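食器と小物の写真帖　共用テーブルの上

イドブリッジの共用室にある大きなテーブルと、そこに出ている器や小物をまとめたページです。写真は三枚あります。器の寸法や材質の一覧ではなく、ふだん使っているものの置き場所と扱い方を、写真に添えて書いています。共用室を使いはじめた方は、棚の案内とあわせてご覧ください。

テーブルは3年前にこの部屋へ入れました。それまでは折りたたみの机を二つ並べていましたが、つなぎ目に段差があり、汁物の器を置くと傾くことがありました。今の天板は明るいベージュで、一枚の広い面として使えます。食事のほか、器の仕分け、書きもの、荷ほどきにも使います。

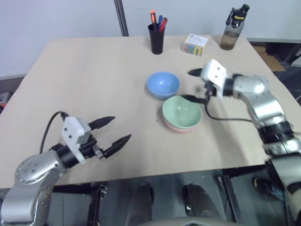 テーブルに出したままにしてよいものは、イツィアル・クエスタが決めた表に書いてあります。表は棚の扉の内側に貼ってあり、変更があれば日付を入れて書き直します。ペン立てや小さな箱、ボトルは奥のほうに寄せておくと、手前で器を扱うときに腕が当たりません。青い器と緑の器のように大きさの近いものは中央に集めておき、そこから棚に戻します。箱の中身は各自で確認してください。ふたの有無や中身の種類については、とくに決まりを設けていません。

ボトルを置く場所については、以前に一度意見が分かれました。テルモ・フィゲロアは流しの横がよいと言い、キラン・ジャイスワルはテーブルの奥がよいと言いました。流しの横は布巾を広げる場所と重なるため、今はテーブルの奥に落ち着いています。冬のあいだだけは流しの横に戻すこともあり、昨年の12月はそうしていました。

器の話に移ります。共用の器は、棚の二段目に色ごとに分けて入れています。色分けは使う人を示すものではありません。青だから誰の分、ということはなく、手前にあるものから使ってかまいません。記名したい場合は底にシールを貼ってください。油性ペンで直接書くと、あとで薄く残ります。
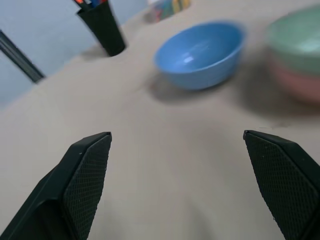
棚に戻すときは、重ねる器と重ねない器を分けます。重ねるのは形が近いものだけです。無理に重ねると抜けなくなり、以前はぬるま湯に浸けて外したことがありました。重なりがきついと感じたら、そのまま押し込まずに一つ抜いて、隣に並べて置いてください。棚の二段目は奥行きがあるので、横に並べても入ります。

二段目の横幅は70センチです。棚板を替えるときにデメトリオ・マテオスが測り、扉の表にも書き込みました。棚板はデステックの既製品で、品番の末尾は2522です。同じものを追加で頼む場合は、この番号を控えていってください。高さを変える金具は引き出しの左側、小さな封筒に入っています。

三段目には大きな鉢と水切りかごを入れます。高さがあるため、二段目の棚板を一つ上げてあります。元の位置に戻すと鉢が入らなくなるので、動かす前に声をかけてください。最下段は紙類と予備の布巾です。濡れたものは入れません。

拭き取りについても書いておきます。天板は固く絞った布で拭き、そのあと乾いた布で一度なぞります。洗剤は使っていません。輪じみができたときは、無理にこすらずイツィアルに知らせてください。器の底が濡れたまま置くと跡になりやすいので、洗ったあとはかごの上でしばらく水を切ります。 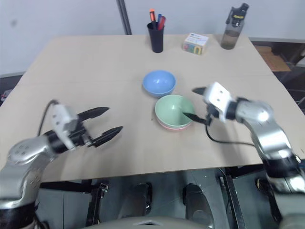
仕分けは金曜の午後に行います。棚から全部出すのではなく、テーブルに出ていたものと、その週に動かしたものだけを見ます。欠けやひびは縁に出やすいので、指で一周なぞって確かめます。見つかったものは紙に包み、流しの下の箱へ移します。捨てるかどうかは翌週まで決めません。以前、欠けたと思った器が、乾いた汚れを落としたら何ともなかったことがありました。

現在、共用の器は小鉢や皿を含めて58点ほどあります。数が多すぎるという声もありますが、来客のある日は半分以上が出ますので、今のところ減らす予定はありません。ウルキホの部屋から借りている大皿は別に数えており、使ったらその日のうちに返します。返却の台帳は入口の机に置いてあります。

器を新しく持ち込む場合は、棚に入れる前に一度テーブルの上に出し、ほかの器と並べて大きさを見てください。深さがありすぎるものは二段目に入りません。電子レンジに使えるかどうかがわからないものは、その旨をシールに書いて底に貼ります。書いていないものは使えないものとして扱います。

布巾は白と灰色の二種類です。白は器に、灰色は天板に使います。洗って干したものは夕方に取り込み、たたんで最下段へ戻します。干す場所が足りない日は、ブロクサイド側の廊下の物干しを借りることができます。借りたときは、洗濯ばさみも元の袋に戻してください。

写真と文の整理はメイスーン・サリバが担当しました。置き場所の変更や書き間違いに気づいた方は、扉の表の余白に書いておいてください。次にページを直すときに反映します。

8月23日（金）更新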